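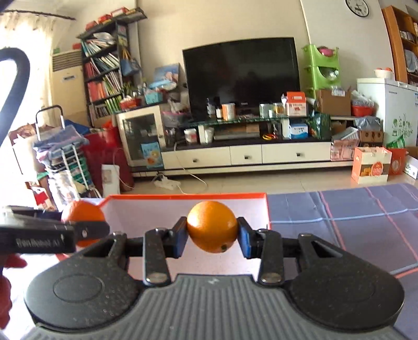
Gandine expands home citrus storage program for households buying by the box

Gandine, the home organisation service based in Petrenko, will open its citrus storage program to 4000 households in August, after a trial in homes where fruit is bought by the box and kept in the living area.

The program deals with a common problem in smaller houses and units. A full box of oranges will not fit in the kitchen, so it goes to the living room floor, on top of the chest freezer or beside the television cabinet, and stays there until it is eaten or thrown out. Gandine staff work with the household to sort the fruit, choose a place for it and clear the surfaces it has been sharing with jars, cups, power cords and paperwork.

A total of 88 households took part in the trial. Between them they sorted 3371 oranges. Participants were asked to handle each piece of fruit once, check the peel and the stem end for soft spots or mould, and place it in one of two groups: eat this week, or store.

Fruit for the week goes into an open bowl at bench height, where people will see it. The top of a chest freezer is suitable provided the bowl is light enough to lift off with one hand. Stored fruit goes into a ventilated rack or basket away from direct sun. Gandine recommends against leaving oranges in a closed gift box or plastic bag, and against standing any box in front of a power board or air conditioner.

Box lids are worth keeping. A shallow lid set on a table mat makes a good sorting tray, as the rim stops the fruit rolling and the mat can be wiped down afterwards.

Each booking consists of 2 visits. The first covers sorting and a review of the room, including television cabinets, bookshelves and any freestanding racks. The second checks whether the new arrangement has held up and makes changes where it has not. Households keep their existing furniture. Racks and baskets already in the home are used first, and Gandine does not sell storage products as part of the service.

Printed guides to the program have been produced by Prinum and cover oranges, mandarins, lemons and grapefruit. A section on apples and pears has been left out of this edition and will follow separately, as those fruits should be kept apart from citrus.

Bookings for the Petrenko area open at 9 am on the first day of August. Households in Skiltesus can join a waiting list and will be offered visits once the Petrenko bookings are filled. Renters are eligible and no fixtures are attached to walls. Organisers of apartment blocks and community groups may request a group session in a common room, with fruit supplied by participants.

Last updated: August

Media contact: Gandine Communications, Petrenko | Copyright Gandine. All rights reserved. | Back to top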